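Chapter 3
Holding the Work

In Chapter 2 the Warley arm was bolted to the bench and taught to move between fixed points without hitting anything. It did that with nothing in its gripper. In this chapter it starts to handle things, and the things are food.

Food is a hard place to begin. A wooden block is the same size every time you put it down. A tomato slice bends, slides, and leaves juice on whatever touches it. A bun crushes if the fingers close too far. The project that runs through this part of the book is a sandwich station, built on a white tabletop in a shared workshop, and most of the hours in it went into the parts around the arm.

Those parts are called fixtures. A fixture holds a piece where the program expects to find it, so that the arm can go to a known spot and close its fingers. In a factory a fixture is cut from metal. At home it can be clear plastic clips on a rod, and if one is wrong you pull it off and try again.

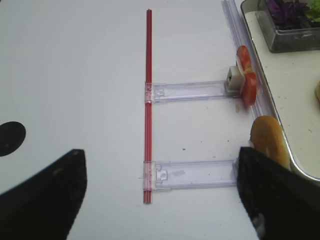
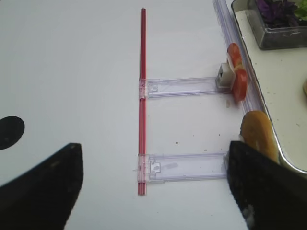 Figure 3.1. Red rod with two clear arms, tomato slice and bun slice to the right, seen from the gripper in both views.

Before you build a fixture, settle three things: how far the gripper opens, how thick the thickest piece will be, and which side the fingers will come in from. Write them on the first page of your build log. The Mabuza gripper used in this book comes with a printed table of finger openings, but measure your own anyway. Ours did not match the table once the pads were on.

Next, choose a reference point. All the positions in the program are measured from it, so it has to be something that stays put. A corner of the table will do. Do not use the tray, which gets lifted out and washed.

The control program is written in Andon and runs to 261 lines by the end of the chapter. You will not type it all at once. Section 3.1 covers opening and closing the fingers. Section 3.2 adds the approach, where the arm slows down for the last part of each move. Section 3.3 deals with what the arm should do when it closes on nothing, a case most first programs leave out.

You will need the arm from Chapter 2, a ruler, a roll of masking tape, and a loaf or a bag of buns you don't mind wasting. Set the speed limit in the Arent controller to its lowest value and leave it there until Section 3.3.

3.1 Opening and Closing

Turn the controller on and wait for the ready light. With the fingers clear of the table, send the open command and measure the gap between the pads.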